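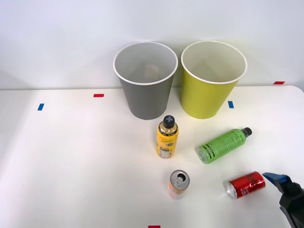
Ticket : tri des contenants, les épisodes « couchés » sortent mal
Projet Birkcombe – poste de collecte de Surnberg
Ouvert par : Loan Mạch
Suivi : Beryl Mellor
État : en cours

12 mai 2024, premier message

Coucou Beryl, je t'ouvre un ticket en bonne et due forme, sinon ça va encore se perdre dans la messagerie ! Je suis sur la tâche des deux gobelets (le gris et le vert-jaune, avec les bouteilles et les canettes à ranger dedans) et j'ai un souci avec tout ce qui est couché. Debout, ça roule : la bouteille jaune, la petite canette argentée, je les fais presque les yeux fermés. Couché, c'est une autre histoire. Sur la canette rouge, la pince descend de travers, touche le flanc, et la canette part se promener vers le bord de la table. La bouteille verte fait pareil, en moins vif.

Sur 90 démos enregistrées, j'en ai mis une bonne partie en « à revoir ». Je n'ai rien supprimé, promis.

Ce que j'ai déjà essayé :
– relancer Doker et recharger le profil de téléopération : aucun changement
– baisser la vitesse d'approche à 60 % : mieux pour la verte, rien pour la rouge
– reprendre l'étalonnage du poignet : il passe sans erreur, et pourtant j'ai toujours l'impression d'un petit décalage quand la pince arrive par la droite

Au passage, les repères de scotch rouges et bleus, je n'y ai pas touché. Je m'en sers pour replacer les objets entre deux prises.

Réponse de Beryl

Merci, c'est clair. Essaie d'ouvrir la pince à fond avant de descendre, et tourne le poignet dans l'axe de la canette au-dessus de la table, pas au dernier moment. Garde les ratés où ça roule, mais avec l'étiquette « échec », pas « à revoir » : Corrigan les lit séparément à l'entraînement.

Retour de Loan

Bon, j'ai refait 50 prises avec la rotation en hauteur et c'est le jour et la nuit pour la rouge ! Elle bouge encore un peu au contact mais je l'attrape. Les étiquettes sont corrigées aussi (c'était long, j'ai mis de la musique).

Il reste la verte quand elle est en diagonale, bouchon vers le gobelet vert-jaune. Si je la prends par le milieu, je cogne le bord du gobelet en remontant. Par le bas ça passe, sauf que du coup elle pend et je dois la redresser avant de lâcher. Tu préfères que je garde les deux façons de faire ou que je m'en tienne à une seule ? Il nous faut 500 épisodes propres pour juin, et je voudrais trancher avant de continuer.

Réponse de Beryl

Une seule, par le bas. Je laisse le ticket ouvert le temps de regarder ton étalonnage.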